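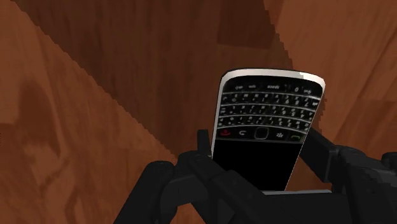 Grullside is a small testing company. We find out which household and shop-floor chores a machine can do today, how often it gets them right, and what it costs to keep it doing them. Our customers are repair shops, laundries, care homes, parts warehouses and a few landlords. Most of them come to us with one job in mind. A repair counter wants old phones sorted into trays before a technician sees them, for instance, and the owner would like to know whether an arm can do it. We start such a job in simulation, with a rendered phone on a rendered wood surface and two black fingertips, one on each side of it. A phone with a full keypad is a fair test object. It has rounded corners and a blank screen that has to be kept away from anything hard, and it may be lying upside down when the arm gets to it. Once the simulated arm can handle that, we set up the same job in the workshop with real phones from a recycling bin.

How we started

The company was set up in Nimville by Lucian Husar and Alcides Mendonça. Lucian had spent years maintaining packing lines. Alcides ran the back room of a commercial laundry and had twice been sold a folding machine that could not fold fitted sheets. They met over the second of those machines, which Lucian had been called in to fix. He told Alcides it was working as designed.

They rented half of a former tile showroom on Derora Street and built a kitchen at one end and a parts counter at the other. Both are still in use. The kitchen has been refitted once, after a long run of dishwasher loading wore out the racks and chipped most of the plates. The showroom's sample tiles are still on the back wall, and we have stopped trying to get them off.

What we test

Our current list has 280 chores on it. Each one is written down the way you would explain it to a new employee: where things start, where they should end up, how long it may take, and what counts as damage. "Put the mugs away" is too loose to test. "Move four mugs from the drying rack to the second shelf, handles to the right, none chipped" can be scored by two people who will agree on the result.

Every chore gets one of three marks.

Ready: a machine you can buy now does it well enough that a person only needs to check in now and then.

Ready with help: a machine does it, but somebody has to lay the items out, clear jams or finish the hard ones.

Not ready: a person is faster, cheaper or safer, usually all three.

At our last full review, 16 household chores were marked Ready. Vacuuming an open floor is one. Mowing a plain fenced lawn is another. The shop-floor side does better, mainly in places where the same part arrives in the same position all day. The trouble starts when the parts are mixed in a bin, or when they are shiny, soft or tangled.

Folding laundry is marked Ready with help for towels and Not ready for nearly everything else. Loading a dishwasher moved up from Not ready in January, for plates and bowls only. Making a bed, cleaning a bathroom and emptying a child's school bag are all Not ready. We are asked about the bathroom more than any other chore on the list.

Why small objects take so long

People who visit the workshop expect heavy things to be the problem. Weight is fairly easy. A small, slim object on a flat table gives the fingers very little to hold, and if they close a little too high or too low it can tip or slide. The fingers also get in the way of what you are trying to see. An arm reaching for a phone can easily cover one corner with its own parts, and a camera that has lost the corner has to work from what it knew a moment earlier. Shadows cause trouble too, especially on wood with a strong grain.

We ran 1403 simulated pickups of small electronics before moving our first phone-sorting job to the workshop. The simulation was useful for throwing out bad approaches early. It was less useful for telling us how a worn rubber grip or a greasy case would behave, and we don't give a chore any mark until it has been done with real objects.

How we work

A typical job takes 4 weeks. In the first week one of us comes to your site and watches the work being done by the people who do it now. We ask them which parts are dull, which parts are tricky and which parts only look simple. The next two weeks are simulation and workshop testing. In the last week we write the report, which gives the mark, the failure rate, the running cost and a list of anything you would have to change in the room — shelving, lighting, trays, floor markings.

We do not sell machines and we take no commission from companies that do. If you have already bought one, we will test it as it stands. We use our own software, called Ursu, to log each attempt. Customers get the complete log along with the report, including the failed attempts and the video of them.

We also report on the people side. A machine marked Ready with help still needs somebody nearby, and that person's hours belong in the cost. Several customers have read our report and kept doing the job by hand. Others automated one step and left the rest alone, and for a shop with fewer than ten staff this is our most common recommendation.

Who we are

Lucian Husar looks after the workshop and the machines in it. Alcides Mendonça does the site visits and writes the chore descriptions. They are joined by two test engineers, a simulation developer and a part-time office manager.

Visiting

The workshop is open to visitors on Tuesday afternoons. Please book ahead through the contact page and wear closed shoes. You are welcome to bring an object you would like to see picked up, as long as it fits on a kitchen counter and you don't mind if it gets scratched. Parking is behind the building, and the entrance is through the old showroom door on Derora Street.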